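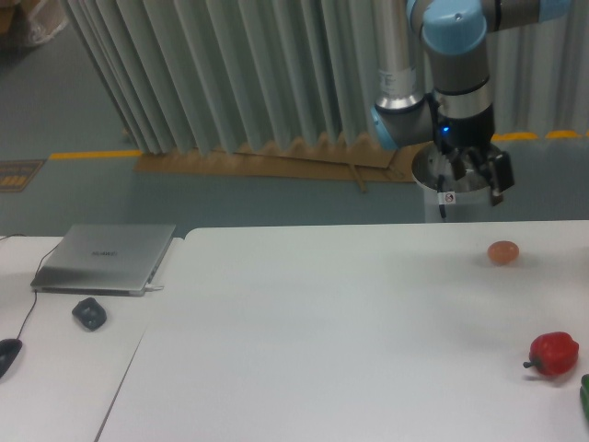

Arm takes a different elbow solution on the place move, planner sees nothing wrong

Posted in Motion planning by Amber Goossens
Tuesday, January 13, 2026

We have a six-joint arm doing simple tabletop sorting of food items. An egg goes to one spot, peppers go to another, and anything the classifier rejects goes into a white bin on the floor behind the table. Picking is fine. Placing on the table is fine. The trouble is the reject move over the bin.

Most of the time the arm swings back over the edge of the table and stops above the rim as it should. Every so often it picks a different joint configuration for the same target pose, and the wrist goes the long way round. It still arrives, but the path takes the elbow very close to the curtain behind the cell, and last week it brushed it. The log says the plan was valid.

What I have so far:

The target pose for the bin is fixed. I checked it and it does not change between runs.
The planner is a sampling one, started fresh for each move, with 1,000 ms allowed.
IK is called by the planner from the pose goal. I do not give it a seed.
The collision scene has the two tables and the bin. The bin is a solid cylinder, 7 mm bigger all round than the real one.
The curtain is not in the scene. I did not think of it as an obstacle until now.

I logged 534 reject moves in December and sorted them by final joint values. They fall into two clear groups, so it is not noise. The second group is small but it is the one that causes all the bother. I would like the arm to do the same thing every time. Is this a planner setting, or do I need to write something of my own?

Posted by Frans Van Wijk

It is not a planner setting. You are giving a pose goal, and for a six-joint arm a pose normally has several joint solutions. With no seed the solver starts from a random state and returns whichever one it lands in. The planner then finds a valid path to that. Both parts are doing what you asked for.

Since your bin never moves, stop using a pose goal for it. Take one of the good runs from your log, copy the final joint values, and save them as a named joint target. Plan to that. The end configuration will be the same on every move.

That fixes where it ends up but not how it gets there. A sampling planner can still give you a wide path between two fixed joint states. Two ways to deal with it:

1. Add a waypoint. Lift straight up from the pick, go to a saved joint state above the back edge of the table, then go to the bin. Short moves leave the planner less room to wander.

2. Save the trajectory. From that waypoint to the bin, start and end never change, so plan it once, look at it, store it and replay it. Check the stored path against the current scene before each run, and check that the arm really is at the start state. If either check fails, stop and report. Do not let it replan quietly or you are back where you began.

I would do both. Our cell at Gedham has run this way for a long while and the reject move is the dullest part of it.

Also put the curtain in the scene. A flat box is enough. Place its front face a bit nearer than the folds really come, as cloth moves when people walk past. "Plan valid" only means valid against what you modelled.

One more thing about the bin. If it is a solid cylinder you cannot lower the fingers into it, so I assume you drop from above. If you ever want to go lower - for the eggs, say - build it from a floor disc and a ring of thin boxes for the wall. A convex hull made from a mesh will close the top over again, so look at the scene in the viewer after loading it.

Posted by Ralel

had the same, just give it more planning time. I went up to 5 seconds and it got a lot better

Comment by Frans Van Wijk

More time helps only if the planner is optimising path length and has several goal states to choose between. With the first-solution kind it makes no difference, as it stops when it finds one. It will not make the result repeatable in either case.

Comment by Amber Goossens

Thank you. I saved the joint target and the waypoint this afternoon and put a box in for the curtain. With the box in, the old pose goal now fails outright on some attempts, which I take to be the second group being refused. The joint target has gone to the same place each time so far. I will do the stored trajectory next - is it all right to keep it as a plain file of joint values and times, or should I save the velocities as well?

Comment by Frans Van Wijk

Save the velocities and accelerations too. If you leave them out, the controller may interpolate in straight lines between points and you will hear it.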